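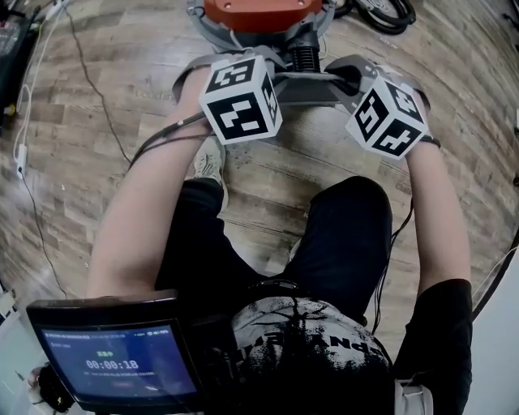
Print this page | E-mail this article

Last updated: 1 March 2023

The floor under our feet

When Afia Agyeman bought her flat in Biststead, the first thing she wanted to throw away was the floor. It was an old one, laid in narrow boards, and it made a noise at every step. A salesman had already given her a price for a new covering: 1,590 for the whole flat, and two days of work.

She did not sign. Her neighbor told her to call Malte Lindemann, who has repaired floors in this town for many years and who has strong opinions about them.

"People look at the walls and they forget the floor," he told me in his small workshop on Kolev Street. "But a child learns to crawl on it. You sit on it when you are tired or when the sofa is full."

Mr. Lindemann went through the flat on his knees for one morning. He found that only 8 boards were really bad. The others had lost their nails, so they moved and complained. He fixed them with screws, and he put new pieces in the kitchen corner, where water had come in under the sink. His bill was 241.

Not every house has such luck. Many flats here have laminate from the time when the old boards were taken out, and laminate cannot be sanded. Mr. Lindemann does not laugh at it. He says a good one stays nice for a long time if you keep water away from it and put felt under the chairs.

Ms. Agyeman still hears one board, near the bedroom door. She asked him to leave it.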